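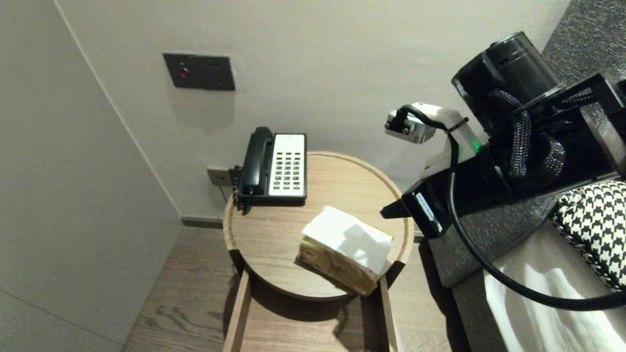 The Druter Groledari is a room-tidying robot kit sold to hotels, guesthouses and serviced apartments. It is made by Druter, a maker of service equipment that began with motorized linen carts, and it is offered either as a full kit or as an arm set for a base the customer already owns. The kit is meant for light work at table height between guest stays, such as straightening items on a bedside table, picking up small litter and replacing paper goods. A tissue box set at an angle beside a desk telephone, with the tissue spilling over its top, is the kind of arrangement covered by the product's bedside routine. The routine squares the box to the table and leaves the telephone where it stands. Cleaning of bathrooms and changing of bed linen are outside the scope of the product.

Design

The full kit consists of a wheeled base, a lifting column, one or two arms and a charging dock. Each arm ends in a two-jaw gripper, and the jaws can be changed without tools. The standard jaws are intended for boxes, cups and remote controls. A softer pair, sold separately, is used for folded cloth and paper. The column raises the arms to a working height of 163 centimeters, although most routines take place well below that.

The base is narrow enough to pass between a bed and a wall in most rooms, but early buyers reported trouble with thick rugs and raised door sills. A second version with larger wheels followed in September and replaced the first in the catalog.

Software

Routines are prepared with a program called Clarnance, which runs on an ordinary laptop. A member of staff guides the arms through a task several times, and the program builds a routine from the recorded movements. Druter supplies 200 ready-made routines with the full kit. Most of them deal with tabletops, minibars and luggage racks.

Clarnance also keeps a list of objects that the arms must not move. Telephones, lamps and anything marked as guest property are on the list by default - a hotel can remove the first two but not the third. Cords are treated as obstacles, and the arm takes a longer path to avoid them. This makes the bedside routine one of the slower ones in the set.

Sale and service

The kit is sold outright or leased by the month. Leased units include repair visits and spare jaws, while buyers pay for these separately. Installation, staff training and mapping of the rooms are handled by Nair, a service firm that holds the contract for all regions where the kit is offered. Nair also rents out units for short trials of up to 300 working hours.

At the last count published by Druter, 655 kits were in use, most of them on lease. The arm set accounts for a small share of orders.

Reception

Trade reviewers have generally praised the gripper and the short training time. Criticism has centered on speed and on the price of the softer jaws, which wear out faster than the standard pair. One review found that the robot handled round tables less well than square ones, as the software had no straight edge to line objects up with. A later update lets staff choose a wall or the bed as the reference line instead.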